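What Is a Feeling in Your Tummy Trying to Tell You?
By Margarida Mendes
16/01/2019

Did you ever know something before you could say why? Maybe you were choosing between two games, and one of them felt right. Maybe somebody asked you to do a thing, and your tummy went tight. Grown-ups call this a gut feeling. In this page we look at where it comes from, and how you can listen to it.

Your brain is working all the time, also when you do not notice. It remembers faces, voices, smells and places. When something new happens, your brain quickly compares it with the things it already knows. Then it sends a message to your body. Your heart may beat faster, or your shoulders may go soft and easy. The message comes before the words — that is why it can feel a little like magic.

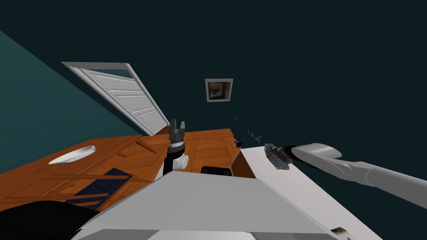

But a gut feeling is not always correct. Sometimes it is only worry. My niece Beatriz was 7 when she had to join a new swimming class, and her tummy said "No, no, no!" She waited one day and asked herself again. The tight feeling was smaller, and under it she found that she was curious. She went in March, and now she swims like a small fish.

So how can you tell the difference? Worry often talks fast and says the same thing many times. A gut feeling is often more quiet. You can try this small exercise, which my colleague Ghazala Kazmi teaches to her pupils in Mililberg:

Sit in a place where you are comfortable.
Breathe in slowly, and breathe out slowly, 4 times.
Put one hand on your tummy.
Ask your question inside your head.
Wait. Notice if your body feels tight, heavy, warm or light. 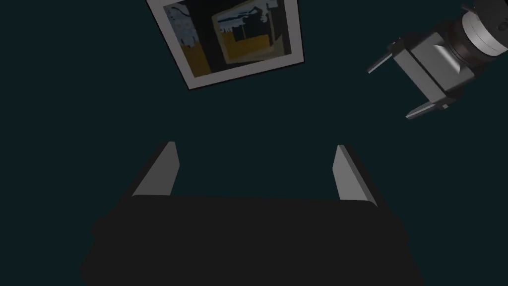 Two light gray fingers on a dark gripper.

Maybe nothing comes the first time. This is normal, and you can try again tomorrow. Some children like to draw the feeling, or to give it a color.

There is one more thing, and it is important. If a person or a place makes you feel unsafe, you do not need to do any exercise first. Go away if you can, and tell a grown-up you trust. You do not have to explain the feeling perfectly.

Words to know
Gut feeling: knowing something before you can explain it.
Curious: wanting to find out more.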